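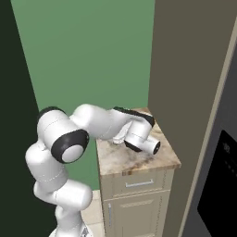 Simulation view: robot arm with parallel gripper above a marble-topped kitchen cabinet. Credit: Dotine

Dotine Moves Kitchen Robot Testing Into Simulation at Stivthorpe Site

Operators take over scenario writing and fault review; manual reset shifts end

STIVTHORPE, October. Dotine, a developer of control software for robot arms used in commercial and residential kitchens, has completed the transfer of its routine test program at Stivthorpe from physical test cells to a simulated kitchen environment. The change affects 30 employees in the test and validation group.

Until this year, each software build was run on physical arms in mock kitchens. Operators placed objects by hand, started the run, logged the result and returned the cell to its starting state. Reset work took up most of a shift and involved repeated bending, lifting and reaching into cabinets.

Under the new program, a build is first run against a library of 3,680 simulated tasks. These include approaching a counter, closing the gripper on an object, opening a drawer by its handle and swinging a cabinet door through its full travel. Floor plans, counter heights, surface finishes and lighting can be varied between runs. Builds that meet the pass threshold are then tested on physical hardware, using a fixed set of 302 tasks.

The scheduling software that assigns runs and sorts failures was developed in-house under the project name Farine. It groups failed runs by joint position, contact force and stage of the task, and sends each group to an operator for review. The operator decides if the fault lies in the control software, the simulated model or the task definition. Farine does not close a fault without an operator's sign-off.

"The operators know where an arm gets into trouble near a counter edge or a side panel, because they spent years standing next to one," said Nektarios Drakos, head of validation at Dotine. "That knowledge used to sit in shift notes. It now goes into the task definitions."

No positions were cut as part of the transfer. Of the 30 employees affected, 15 have moved to scenario writing and fault review. The others continue to work with physical hardware, where their duties now cover calibration, gripper wear inspection and the final test set. Pay grades for both groups were reviewed before the transfer, and no employee was moved to a lower grade.

The night shift, previously needed to keep the physical cells in use, has been discontinued. Simulated runs are queued at the end of the day and results are available to reviewers at 7 a.m.

Training was carried out during paid hours and covered the scene editor, basic joint kinematics and the fault classification scheme. Employees who had not previously worked with 3D software received additional bench time with a colleague from the simulation team.

Dotine will extend the program to its Jireš site next. Physical cells at Jireš will remain in full operation until the simulated results have been checked against them.

About Dotine
Dotine develops motion control and validation software for robot arms working in kitchens and food preparation areas. The company has sites in Stivthorpe and Jireš.

Press contact
Dotine Communications, Stivthorpe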